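Step 3: Find out why the right arm stops at the pedestal

If the simulator reports a wrist limit fault on the right arm while it works over the stone piece, don't clear it straight away. Pause the run and write down the step number. Ours stopped at step 1,792 with code 221.

Open the Sasel viewer and switch to the body camera. Check where the right gripper is in relation to the stone, and where the left arm has been parked.

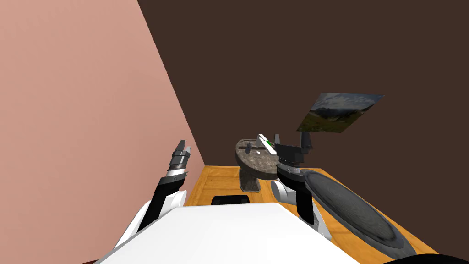
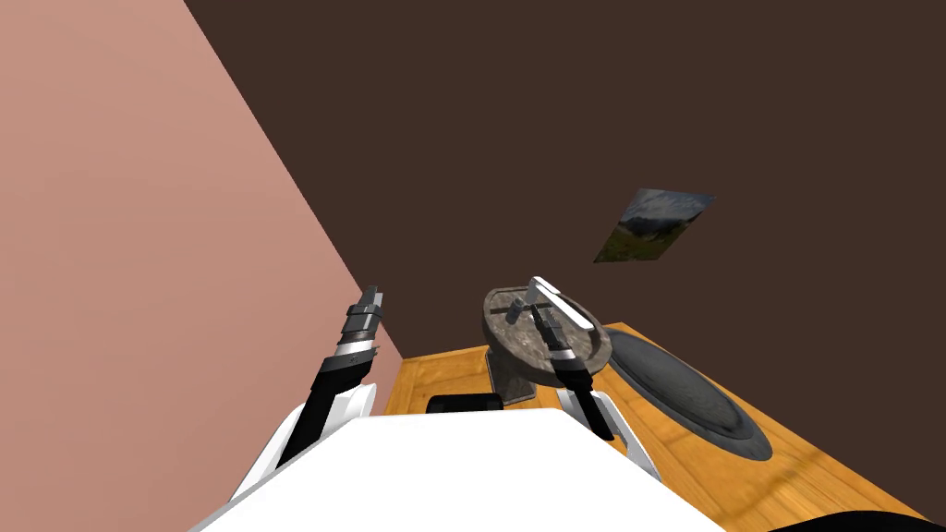
Next, open the joint log and look at the wrist angle over the last 80 steps. A slow climb to the limit means the approach angle is wrong. A sudden jump usually points to a bad collision shape on the pedestal, and you will need to rebuild it in Fivano before going on.

For a slow climb, turn the approach by 17 degrees and run again at half speed. Keep the force stop switched on. Rangi Whitcombe turned it off once to get a run to finish, and the same settings were then copied to the real arm in Flirnberg, so please check that line in the config before you export.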